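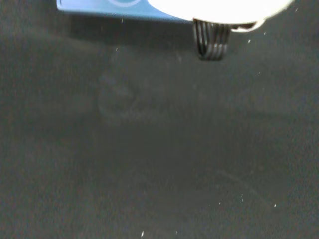 News › Software releases

Traramer, the planning and control software that many small labs know from its patient handling of awkward benchtop jobs, has a new version, and the team behind it sounds rather pleased. The release went out in February after a long winter of testing, and it brings together perception, grasp planning and arm control in one tool, so people no longer have to keep three windows open and hope they agree with one another.

The biggest change is in how the planner treats what the cameras tell it. Older versions took one view as the truth and stuck with it. Now each view gets its own say, and when two of them differ over where a thing is, the arm slows and the software asks for another look before committing to a path.

"We used to spend whole afternoons nudging offsets by hand," says Maja Grabowska, who leads the perception work. "I don't miss it, though I did get very good at it."

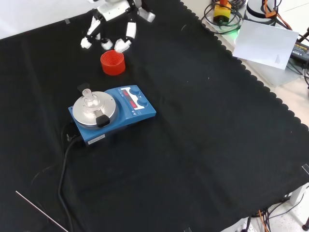
Much of the effort went into ordinary lab equipment, the sort with knobs, cables and glassware on top, where a path that looks fine on screen can pass far too close to something breakable. Yanling Wan rewrote the part that draws safety margins round such things, and users can now set a wider margin for glass than for, say, a plastic cup. The team ran 2638 planned motions through the new code before letting it out of the door, and Yanling kept the awkward ones as a test set which anybody can download.

There is also a friendlier log viewer, written by Radosław Jabłońska over 6 weeks of evenings, which lets you step back through a run and see why the planner chose the path it did. Bimla Joshi is collecting bug reports and would love to hear from anyone using an unusual gripper.

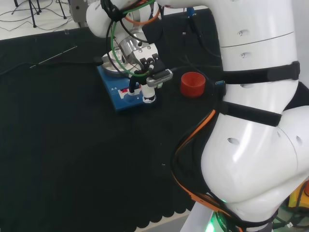 Will my old task files still work?
Most of them will, once you run the converter that comes with the release. Files with hand-written camera offsets need to be calibrated again first.

Recent items
Zulleo adds a quieter homing routine
Sastano simulator: notes from the Tuesday call
Vukadinović workshop opens for bookings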